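Home & Kitchen
Home | Rooms | Kitchen | Storage | Reviews | Subscribe
Reading time: 2 minutes

One counter, fewer things

By Amarachi Oyewole

Wichai Jaidee cooked for 17 years in a Memville apartment with a single stretch of counter. When he moved to a bigger place in January, he kept the same habit – the oven gets its spot first, and everything else fits around it.

His toaster oven does most of the work. He bakes fish in it, reheats rice and toasts bread for two. The full-size range is used mainly on holidays.

"People buy the containers first," he says. "Then they look for something to put in them."

Jaidee starts with the food. Small packets go together in an open basket, where he can grab them with one hand. Leftovers go in clear boxes with clip lids. A soft bag holds whatever is leaving the house that day, usually lunch.

He wipes the counter every night and puts things back along the wall, so the front half is free for chopping in the morning.
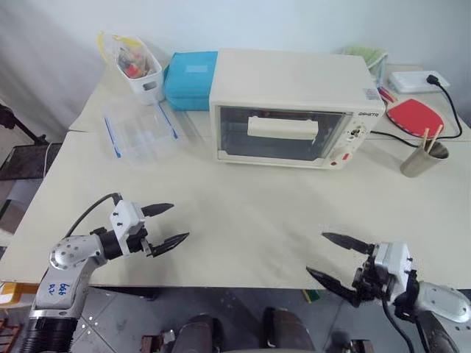
The bigger kitchen came with six feet of extra cabinets. He has filled one of them, mostly with rice and canned tomatoes, and his sister has asked for the use of another.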